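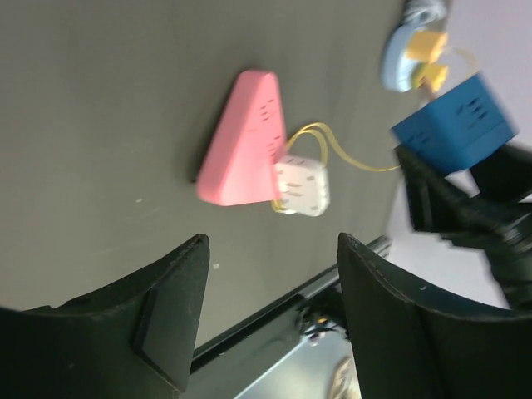
4.2 What the handling rules leave open

Most written guidance for two-arm benches treats each arm as if it worked alone. The Simora bench rules, which we followed for this study, fill 8 pages, and the part on shared space comes down to one line: the arms "shall not interfere." How close a moving gripper may come to its partner is left to whoever runs the session. We doubt that a rule of this kind can be checked at all.

Cables make the problem worse. A power strip or a socket block is a rigid thing with a known outline, and a keep-out zone can be drawn around it. A cord has no fixed outline. Slack may reach across the table from one object to another, and an arm that respects every zone on the map can still catch it. The Khosravi checklist asks that cables be "managed" before a run, yet on a plugging task the cable is the work. Tying it down would satisfy the checklist and spoil the trial.
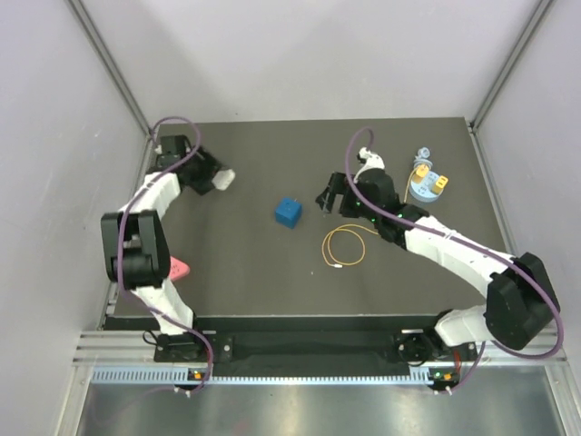
Figure 3. Two-arm bench with a blue cube, a loose yellow cable, a round light-blue device with yellow connectors, and a pink object partly hidden by the left arm.

We therefore asked two reviewers, Amos Fitzsimmons and Anika Ambrose, to apply both documents to the same layouts without talking to each other. They agreed on the fixed items, such as base mounting and the position of the stop button. On cable slack and on the gap between grippers they agreed rarely, and each could point to wording that backed the call. Fitzsimmons read "interfere" as contact. Ambrose read it as any overlap in reach, a reading that would rule out most two-arm work.

A stated minimum gap sounds like the obvious fix. The Brultitz draft of February proposes one, but gives no test method and does not say which parts of the arm count — the fingers, the wrist, or the arm's own cable. Until that is settled, we would treat a claim of compliance as a statement of intent, and we make no such claim for our own runs.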